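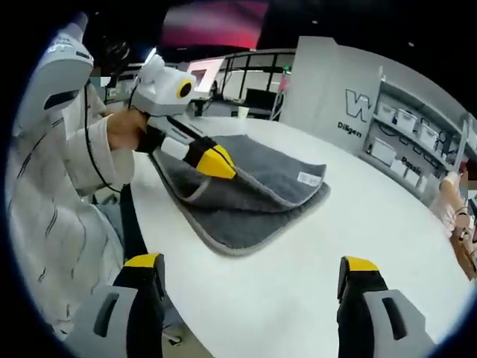 Handtücher, Tücher, Matten: eine Bilderseite zum Falten

Seit Jahren bekomme ich erzählt, dass richtiges Falten Platz spart, die Faser schont und obendrein den Kopf frei macht. An den ersten Punkt glaube ich, sofern man die Maße des Schranks kennt. Beim zweiten hätte ich gern einmal einen Beleg gesehen. Beim dritten bin ich raus. Trotzdem falte ich, wie alle anderen auch, und habe mir deshalb die gängigen Ratschläge vorgenommen, diesmal am dicken Mikrofasertuch in Grau. Dünne Küchentücher kann jeder.

Das Tuch aufnehmen

In jeder zweiten Anleitung steht, man solle »an der Ecke beginnen«. Bei einem plüschigen Tuch mit eingefasstem Rand ist das ein merkwürdiger Rat. Die Ecken sind rund, und wer dort zieht, verzieht die ganze Lage. Besser greift man die obere Lage ein Stück neben der Ecke am Rand und klappt sie zurück, bis die untere Kante frei liegt. Dann sieht man auch, ob beide Lagen überhaupt aufeinanderpassen. Meistens tun sie es nicht, und dann hilft auch das schönste Glattstreichen nichts mehr.

Zum Pflegeetikett: Es gehört nach innen, sagen die einen. Es gehört nach außen, sagt Nga Đỗ, mit der ich über solche Dinge seit Längerem streite, weil man sonst vor jeder Wäsche das Paket wieder aufmachen muss. Ich habe ihr lange widersprochen. Inzwischen lege ich das Etikett nach außen und rede nicht mehr darüber.

Der Rand hell, die Fläche dunkel: Das ist praktisch, denn an der helleren Einfassung erkennt man jede schiefe Kante. Wer sich daran stört, kauft Tücher ohne Einfassung und hält sich danach für einen besseren Falter.

Die Tischfrage

Ein großer, glatter, weißer Tisch sieht ordentlich aus und ist zum Falten mäßig geeignet. Das Tuch rutscht, sobald man mit einer Hand zieht und die andere nicht dagegenhält. Auf einer Tagesdecke geht es leichter, auf Holz mit etwas Maserung ebenfalls. Für die weiße Fläche spricht, dass man dunkle Fusseln sofort findet. Man findet dann allerdings sehr viele, und die Freude über den sauberen Tisch ist dahin.

Bei Tarkus im Katalog heißt so eine Platte »Arbeitsfläche für alle Textilien«. Für alle? Seide habe ich darauf noch niemanden ohne Fluchen legen sehen. 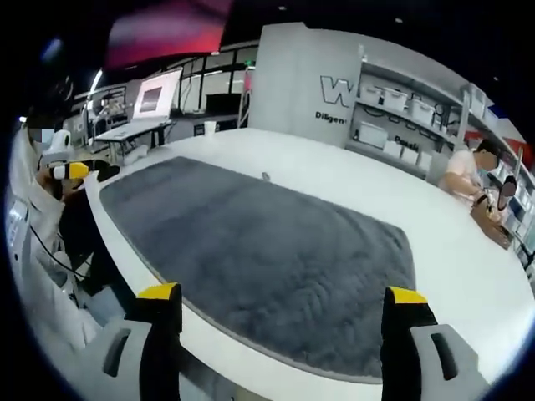

Strich und Gegenstrich

Langer, zotteliger Flor merkt sich jede Berührung. Man fährt einmal mit der Hand darüber, und schon steht ein Wirbel darin, der je nach Licht heller oder dunkler wirkt als der Rest. Die Ratgeber empfehlen, den Flor vor dem Falten in eine Richtung zu streichen. Das habe ich einen Monat lang gemacht, im Juli, bei jeder Wäsche. Nach dem Auseinanderfalten sahen die gestrichenen Stücke so aus wie die ungestrichenen. Wer es anders erlebt hat, darf mir schreiben, am liebsten mit Vergleichsstück.

Flach ausgelegt macht dunkler Flor auf weißem Grund immerhin etwas her. Der helle Streifen ringsum hilft beim Ausrichten, denn man sieht schnell, ob das Stück schief liegt. Mehr würde ich daraus nicht ableiten. Zeveo verkauft für denselben Zweck eine Unterlage mit aufgedruckten Linien, und ich warte noch auf jemanden, der sie nach der ersten Woche wieder aus der Schublade holt.

Und bitte vorher abräumen. Ein kleines Teil, das mitten im Flor liegt, ist nach zwei Faltungen verschwunden und taucht in der Waschmaschine wieder auf. Ein Becher am anderen Ende des Tisches stört zunächst nicht, bis man ein großes Stück aufschlägt, um die Luft herauszubekommen. Ich räume ihn inzwischen weg. Das Aufschlagen habe ich mir nicht abgewöhnen können, obwohl ich auch davon nicht weiß, wozu es gut sein soll.

Dritteln oder halbieren

Noch ein Wort zur Drittelung, die gerade überall gelobt wird. Sie ergibt ein kompaktes Paket, bei dünner Baumwolle. Bei dickem Plüsch ergibt sie einen Wulst, der sich im Regal langsam wieder öffnet und das Nachbarpaket verschiebt. Ich halbiere und halbiere noch einmal, dann ist Schluss. Das Ergebnis ist breiter, bleibt aber liegen. Im schmalen Odby-Regal passt es leider nur quer, und dafür steht es vorne über.

Gerollt wird bei mir nichts. Rollen sehen im Geschäft gut aus, zu Hause zieht man eine heraus und hat drei auf dem Boden.

Stand der Seite: 17.04.2019. Widerspruch zur Etikettenfrage bitte direkt an Nga.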